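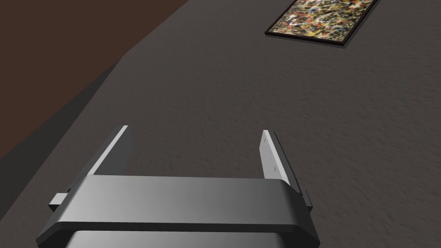 Can the Trakari kit be used for practice before you own a gripper?
It runs entirely in simulation, so all you need is a computer with a decent graphics card.

To: Tremwood hobby robotics list
Subject: Re: Trakari simulation kit, worth the money?
Date: December 7, 2018

Hello everyone,

I have been meaning to answer this since it came through, and then the kitchen faucet gave out and the whole week went with it. Anyway, I have had the Trakari kit on my machine since February and I have plenty to say, so get yourself a coffee. I'll put the original message first so folks on the digest can follow along.

> Has anyone here tried the Trakari kit? My robotics club at
> Alipour wants to get going on picking and placing, but we can't
> buy an arm until next school year at the earliest. The seller
> says you get a simulated gripper, some rooms and a bunch of
> objects, and you can record your own runs. It's $70, plus extra
> for the Skinach room pack. My questions are (1) will it run on
> ordinary computers, (2) is the room pack worth having, and (3)
> do the kids learn anything they can carry over to a real arm
> later? We are not programmers, at least not most of us. Thank
> you for any help, even if the help is "save your money."

First off, welcome, and what a nice project! I wish we'd had a club like that where I grew up.

On the computer question, mine has 64 GB of memory and that is way more than the kit wants. I also put it on my old laptop, and it ran fine there as long as I turned the shadows down and kept to one camera view at a time. With shadows on, the laptop fan made such a racket that the dog left the room. If your club machines can handle a game from a few years back, I'd expect them to handle this. Do install the update before you do anything else. The version on the download page is behind, and with that one the fingers would sometimes jump when you closed them quickly.

The room pack I go back and forth on. The base kit gives you a plain table and some simple blocks, and for a first month of lessons that would be plenty. The Skinach rooms are livelier, with patterned walls, furniture, and odd things to work around. There's a splattery abstract painting in a thin dark frame that I have gotten very fond of. It's a good one for beginners to think about too, because a flat thing lying down is a whole different problem from a block. Where do you grab it? Do you try for the frame? My niece and I spent most of an evening arguing over that, and she was right, which she has mentioned several times since.
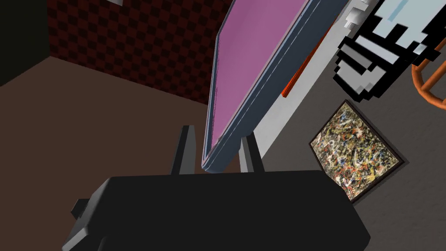
Trakari with the Skinach room pack, gripper open under the pink panel.

The view up close to the gripper is the one I'd start the kids on. It's hard to judge distance from there and they will miss a lot, but it makes them pay attention to where the fingers are in relation to whatever they're going for. I spent far too long using only the wide view from across the room, and I picked up lazy habits that took some undoing. Big tilted things are the worst for this. They fill up so much of what you can see that you lose track of the fingertips, and I still back off and come in again more often than I'd like to admit.

As for carrying it over to a real arm, I can only speak for myself. I have 1524 recorded runs saved (it was a long winter), and when I finally got to borrow time on a real arm, planning the approach felt familiar right away. Squeezing did not. The kit is very forgiving about how hard you close, and I put a dent in a paper cup on my first try and crushed the second one flat. So I would teach the approach in Trakari and leave grip strength for when you have the hardware in front of you.

You won't need programmers. Recording and playback are all buttons. There is a scripting side, and a couple of your kids will surely find it on their own, but the manual for that part is thin – 19 pages, and a good many of those are license text. The regular manual is friendly and I'd print it out.

Two complaints, to be fair. Saved runs get named by number only, so keep a notebook next to the keyboard or you will never find anything again. And the sales office is slow about answering mail. I wrote to them twice about moving my license to the laptop and they did sort it out, but it took patience.

If it were my club's money, I'd get the base kit now and hold off on the rooms until the kids start complaining that the table is boring. The room pack installs right over the top, and your old recordings stay put – mine did, anyway.

I'm happy to send along my beginner exercises if you want them. They're a bit of a jumble but you can use whatever fits. Write me off list and tell me how old the kids are, and I'll pull out the ones that make sense.

Warm wishes from the Tremwood end of the county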